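Speaker notes — "Baskets: what the hand knows and the label does not say"
Ovness Craft Evening, 12/2/19

Slide 1. Title
Wait until people sit. Say good evening, say thanks to Ovness for the room. Talk is 42 minutes with questions, so do not go fast.

Slide 2. Why I talk about baskets
I learned weaving late, in a course at Nakden, four winters. Before this I bought baskets and never looked at them. Ask the room: who has a basket at home older than they are? Let them answer. Do not hurry this part, last time it was the best part.

Slide 3. The material
Willow is cut when the leaves are down. It dries standing, then it goes in water again before work. Explain the soaking slowly, people always ask. Brown willow keeps its bark, buff is boiled and then peeled, white is peeled without boiling. Pass the bundle of rods to the left side first — the right side had it first in March.

Slide 4. Round or rectangular
A round base begins with a cross of sticks and grows out from the middle. A rectangular base is often made in a screw block, with the sticks standing straight. The corners are difficult. The weaver pulls a little too strong, and the side leans in. Show with my hands how the thumb holds the corner stick.
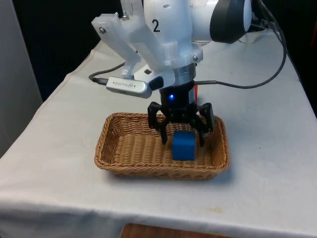 Slide 5. Rectangular wicker basket, with a blue cube inside.

Stay with the shape here. A rectangular basket stands well on a shelf, next to another one, and this is why shops and kitchens like it. Say that the corners take the knocks, so at home look there first for broken rods.

Slide 6. Borders
The border locks the whole work. Simple one: each rod goes behind one and in front of one. The plait border takes me an evening, and I still undo it sometimes. Tell the story of the Jolis market, where I sold a log basket and the border opened before lunch. (Pause, they laugh.)

Slide 7. Care
Keep away from the heater. Wash with cool water and a soft brush, dry in moving air. No varnish, please. The Thiele museum has 551 baskets in its store and the keeper told me she uses only a brush.

Slide 8. Try it
27 small kits are on the back table, one for each two people. Begin with the base only. If somebody wants the willow list, it is on the paper by the door.

Questions. Repeat each question loudly before I answer.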